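# Zunedley Room Refit – Progress Report

March 28, 2023

To: Elisa Melis, Erholm small grants
From: Fengying Cai

This report covers the work paid for by the second part of the Erholm grant. The first part, for the wiring and the floor, was closed out in our last report and there is nothing new to add on either.

## Tables

The old tables were the main complaint from the people who use the room. The edges were splitting and two of them rocked badly enough that the sewing group had stopped using them. We have replaced all of them. The new tops came from Long, who also took the old ones away at no charge. Dehua Cai put the frames together over three evenings with help from Aiman Sutanto.

We chose a light wood finish over the white one in the original application. The price was the same and the room gets little daylight in winter, so we wanted something pale that would still look warm. Please let us know if you need a formal change note for this.
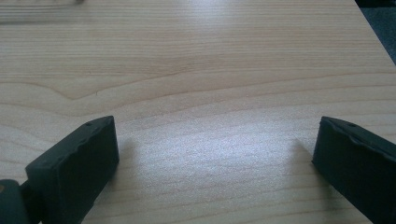
*Light wood tabletop with the grain showing.*

The surface picks up some glare when the ceiling lights are on full. Two people in the drawing class mentioned it. Wenjie Xie has asked for a price on a dimmer switch, and until then the class is using the side lights only, which they say is fine.

Care instructions have been taped inside the cupboard door: damp cloth, mild soap, no scouring pads, mats under anything hot. The sewing group has its own cutting mats and has agreed to use them every time.

## Storage

The shelving from Flavby was delivered with one side panel missing. A replacement was promised within two weeks and we are still waiting. The shelves that can go up safely are up and hold the paper and fabric. The rest are flat against the back wall of the store room.

## Bookings

Since the room reopened we have had 64 bookings. Most are from groups that used it before, with the addition of a homework club and a beginners' mending class. Evening slots are nearly full. Mornings are slow, and Wenjie is writing to the two nearest schools.

## Money

The tables came in under budget, leaving $900 unspent on that line. We would like to put it toward the dimmer and a set of felt pads for the chair legs, with anything left going to the shelving line. We will not spend it before we hear from you.

## Next steps

- Chase Flavby for the missing panel and finish the shelves
- Get the dimmer price to Elisa
- Fit felt pads to the chairs
- Final report and receipts in July

Receipts for the tabletops and frames are attached. The delivery note from Long is with Dehua and will follow by mail.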